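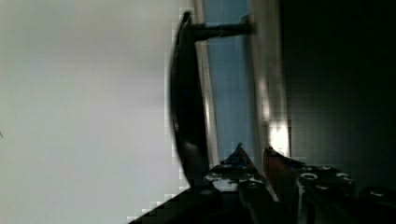 On 2 February 2018, Byung-chul Um wrote:

> I have been through the Gallardo reports twice now and I can't get the
> monthly injected volumes to match the pressures. Through the first part
> of the record the two go up and down together, as they should. From July
> on, the volumes drop by a lot and the surface pressure hardly moves. If
> I plot pressure against rate I get two clouds of points with nothing in
> between.
>
> My first thought was that the disposal zone is filling up. If the zone
> is closed off on one side by the fault that Pisico shows on its permit
> map, the pressure would stay high even after the rate came down. That
> would be worth telling the state, as the permit assumes an open zone.
>
> Before I write that up I would like someone who has worked with these
> forms to check me. Is there some other reason for pressure to stay flat
> while volume falls? And does anyone know if the figure in the pressure
> column is an average or a maximum? The form just says "pressure."

Byung-chul,

There is another reason, and I think you should rule it out before you say anything about the fault. I can't tell you from the monthly forms alone which one is right. I doubt anyone can.

Take your last question first. On the older form the pressure column was whatever the operator chose to put there. Some gave the average over the hours the pump was running, some gave the highest reading of the month, and a few gave the permit limit every month, which tells you that no one was reading the gauge. The newer form has two columns, one for average and one for maximum, but when the state put the old and new records into one table it kept only one pressure field. As far as I can work out, it kept the maximum. So if Gallardo changed forms in the middle of your record, you have averages on one side of the line and maximums on the other, and you would get exactly the two clouds you describe.

A maximum is close to useless for what you want to do. A well that takes water at full rate for two days and sits idle for the rest of the month will show a low volume and a high maximum pressure. Nothing has to be wrong with the zone for that to happen. The pump has one speed, the pressure at that speed is what it is, and the monthly volume only tells you how long the pump was on. If Pisico went from pumping all the time to pumping when the trucks come in, you would see the volume drop and the maximum stay where it was.

So the first thing I would ask for is hours on injection. It is on the form, near the bottom, and it did not make it into the state's table. Divide the volume by the hours and you get a rate that means something. If that rate is the same before and after July, you have no evidence for a closed zone. If the rate fell along with the volume and the pressure still held, then I would start to take your idea seriously. 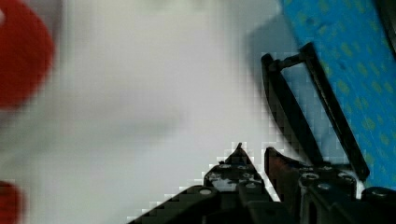 The second thing is friction. Surface pressure is made up of the pressure at the bottom of the well, minus the weight of the water column, plus whatever is lost pushing water down the tubing. That last part depends on the rate and the tubing size, and it goes up faster than the rate does. At high rate in narrow tubing it can be a large share of what the gauge shows. If the tubing was pulled and replaced with a smaller size during your record, the pressure at a given rate would be higher afterward for a reason that has nothing to do with the rock. Look for a workover report. They are filed under the well number and not under the permit number, so a search on the permit will come back empty even when the report exists.

The weight of the water column matters too. Produced water from the Loria side is a good deal saltier than what comes from farther east, and a heavier column needs less pressure at the surface to put the same pressure on the zone. If the mix changed, the gauge would change with it. The operator has to file a water analysis when it adds a new source. The ones I have seen for Gallardo were run by Cisport and they give density directly, so you don't need to work it out from the dissolved solids.

Third, and this is the one that people skip, check for scale and solids at the perforations. Produced water that has not been filtered well will plug the face of the rock over time. The pressure needed to get water in goes up, the operator cuts the rate to stay under the permit limit, and the result on paper is low volume at steady high pressure. It looks like a zone filling up. The pressure out in the rock may be quite ordinary, and all the trouble is in the first few inches around the hole. The usual sign is that an acid job brings the pressure down sharply and it then creeps back. A closed zone does not respond to acid in that way. You get a small drop at most.

All of this can be settled with a falloff test. Inject at a steady rate, shut the well in, and record how the pressure comes down. The early part tells you about the damage near the hole and the late part tells you about the zone and whether there is a boundary out there. A sealing fault shows up as a change in slope on the late part of the plot. Whether you can see it depends on how long they left the well shut in and how far away the fault is. A short test will miss a fault that is not close, and the report will say "no boundary observed," which some readers take to mean that there is no boundary.

The permit calls for a falloff test every year. I have a copy of one for Gallardo, from before your July break. The final shut-in pressure is given as 524 psi at surface and the well was shut in for 112 hours. That is a decent length for this kind of rock. I looked at the plot again last night and the late slope is straight as far as it goes. I would not hang much on it, because the gauge was at the surface and the late changes are small, but it does not show a boundary.

If you can get the next test, done after July, the comparison is simple. Use the same gauge depth, the same shut-in length, and the same fluid density if you can arrange it, or correct for it if you can't. Compare the final shut-in pressures. If the second is well above 524, the zone has gained pressure and you have something to report. If the two are close, it has not, and you are looking at a change in how the well was run or a change in how the numbers were written down.

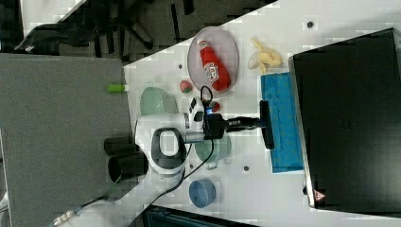

There is one more trap in the shut-in readings. On some of these wells the fluid level falls below the surface once the pump has been off for a while. The gauge then reads zero and stays there, and zero goes on the form. It does not mean the zone has no pressure. It means the column no longer reaches the gauge, and you need a fluid level shot to get a number. Gallardo was not in that state at the time of the test I have, but if you see zeros later in the record, don't average them in with the others.

On the permit map, I would be careful with the fault itself. It is drawn as a solid line, but the line was carried over from an older regional map and I have not found a seismic line or a pair of logs behind it. The fault may well be there. Whether it seals is a separate matter. Where the throw is less than the thickness of the sand, you have sand against sand across at least part of it and water can cross. The permit gives the thickness but says nothing on throw, so there is no way to judge from what Pisico filed. You could ask for the logs on the plugged well to the north, which should be public by now.

As to writing to the state: I would send a records request first and hold the rest. Ask for

- the original monthly forms as scanned pages, not the table
- all falloff tests, with the raw pressure readings as well as the report
- any workover or acid job reports, by well number
- the water analyses filed with each new source

Ask for the raw readings in so many words. If you don't, you will get the summary page. When I asked for the earlier test I got the summary, had to write again, and the readings came as a printout that I typed in by hand. I can send you that file. Two of the readings are smudged on the printout and I left them blank, so the plot has a gap in the middle. It does not affect the late slope.

One small correction to your note. You say the permit assumes an open zone. I read it the same way at first, but the calculation in the back uses a no-flow line on the west side. It is in the third table of the attachment and not in the text. So Pisico did allow for a boundary, at least in the pressure estimate, although they put it on the wrong side for the fault on their own map. I don't know what to make of that. It might be a plain mistake in the direction, or there might be a second feature that did not make it onto the drawing. It would be a fair question to put to the permit engineer, and it stands up without any of the monthly data.

If you would post the plot with the form change marked on it, I will go through it again. Please keep the two pressure types in different colors and leave the points unjoined. Lines between monthly points make it look as if we know what happened in between.

Nicanor Insaurralde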